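Repainting a kitchen without moving out: speaker notes, Rurnwood community hall evening talk

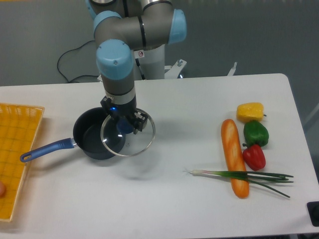 Slide 1. Welcome, toilets are through the side door, tea at the break. Tonight is for people who want to paint a kitchen over a few weekends and still cook in it. Start with colour, as it is what everyone asks first. Most people choose from a chip the size of a stamp and get a shock when it covers a wall. Point to the slide: light blue against grey, with a white table below. The blue is mostly on the joint caps and it still reads as the main colour. A small area of colour beside grey and white goes a long way, so try it on one door before doing the lot. Ask who has a leftover tin at home in a colour they regret.

Slide 2. Order of work. Ceiling, then walls, then cupboards, then trim. Do one side of the room at a time and keep the sink side for last. Mention my own unit in Lauritsen Street, where I did the sink side first and washed up in the bath for 2 weeks.

Slide 3. Cleaning. Spend longer on this one than you think. Grease is the reason paint peels above a stove. Sugar soap, warm water, rinse, rinse again, leave overnight. Rangehood surround needs doing twice. Pass the two sample boards around, cleaned and not cleaned, and get someone to scratch each with a fingernail.

Slide 4. Sanding. 400 grit between coats on doors, coarser on anything glossy to begin with. Wear a mask. If the house is older, test for lead before you sand anything. Repeat that. Test kits are at most hardware shops.

Slide 5. Doors off or doors on? Off, if you have somewhere to lay them flat. Number each door on masking tape and put the same number inside the cupboard. Screws in labelled jars. My kitchen had 32 hinges and I mixed up the lot - tell the story if time allows, skip it if we started late.

Slide 6. Products. Not being paid by anybody. I used Esum primer on the laminate and Skulolar enamel on top. Both went on fine with a foam roller. The enamel is slow to harden, so go easy on the doors for a while even when they feel dry. Other brands will do the job. Read the tin.

Slide 7. Costs. Hand out the sheet. Rollers and tape always come to more than people allow for. Buy the good tape.

BREAK - ten minutes. Leave the sample boards on the front table.

Slide 8. Ventilation and food. Cover the benches, empty the shelves you're working on, windows open. Nothing cooked in the room while the paint is wet. Barbecue, slow cooker in the laundry, or takeaway.

Slide 9. Questions. Likely ones: tiles (yes, with tile primer, not behind the cooktop), benchtops (I wouldn't), winter (wait for a warmer spell, May is usually too damp here). Chairs need stacking by 9 pm.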